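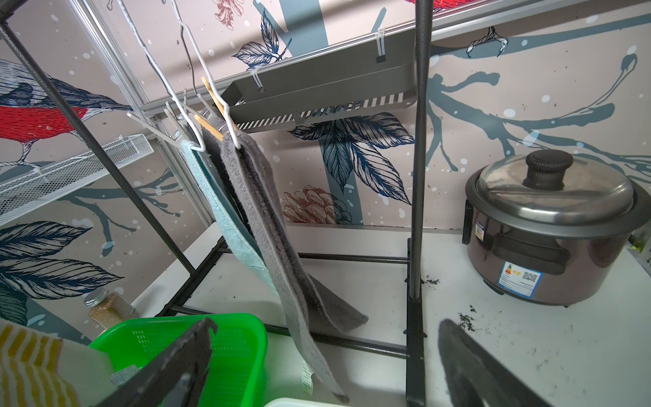
Kitchen Tips from the Narkano Open Day

Tips > Kitchen > Drying and Worktops

Print this page | E-mail this page

I came home from the Narkano open day at Cleltgate with two pages of notes, and half of them were about tea towels! The robot arm was working in a corner of a kitchen, and after watching it for 15 minutes I wanted to go straight home and sort out my own worktop.

· Hang towels up high. A black metal rack with wire hangers and wooden pegs takes up hardly any worktop, and you can move the pegs along as you like.

· Peg by the top edge only. The Osusia team told us a gripper finds a single hanging layer far easier to take hold of than a folded one - and so do I, with my hands full of washing up.

· Go upwards. A wire basket on the wall and a slotted tray under the shelf rail keep small things off the counter. The tray was held on with two white zip ties. Cheap, quick and I've copied it already!

· Wipe round the feet of things. Dark crumbs show up terribly on a white top, and mine always gather by the rice cooker too. A barely damp cloth picks them up best.

· Keep spices in clear jars with screw tops (mine are labelled on the lid as well).

The demonstration runs again in December, with 18 places per session. Go early - the Oei stand by the door had run out of leaflets by 2.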